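Norau kept Fallahi on Wed 9 April and I think they were right to. A few posts on why.

The table looks bad. 11 points behind Niso with the season getting short. I get why people are angry.

But look at who he has had to pick from. Both first-choice center backs out since November. The left back is a midfielder. He has asked for cover in every interview and got one loan player, who is now hurt too.

Niso spent the same winter adding a striker and a keeper. They have used nearly the same back four all season. That matters more than anything said in the dugout.

Trerkard is the game people keep bringing up. Two goals up, lost 3-2. Fallahi took off his only holding midfielder with 20 minutes left and the middle of the field opened up.

That was a mistake and he said so afterward. I would still put the third goal on the keeper, who came for a cross he was never going to reach.
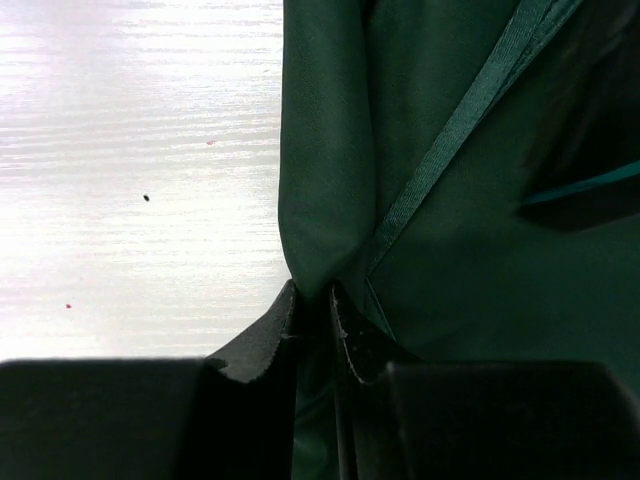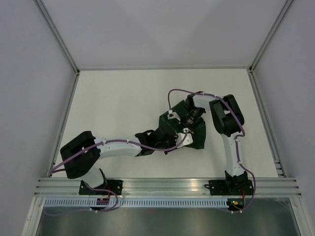
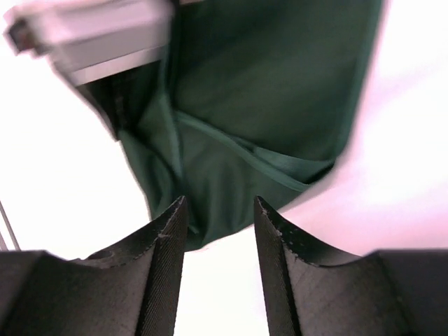 The away record is the part I can't defend. They sit deep, they give the ball away early, and the forwards are left chasing long clearances. It was like that under the last manager as well, but Fallahi has had long enough to change it.

At home they are a different side. The press works, the full backs get forward, and teams stop playing out from the back against them.

Yamuna Hegde made a good point on the supporters' call-in last night. Norau have changed manager three times in four years and finished in the same part of the table each time. A fourth one gets the same squad.

I went to the last away game. 400 of us in the corner behind the goal, most of them singing his name at the end – and that was after a loss.

Next up is Niso at home. Win and the gap is eight. Lose and second place is probably gone, and I expect the board will be asked about him again by Monday.

My team for it: same front three, captain back in the middle, and the kid at right back. He has earned another start.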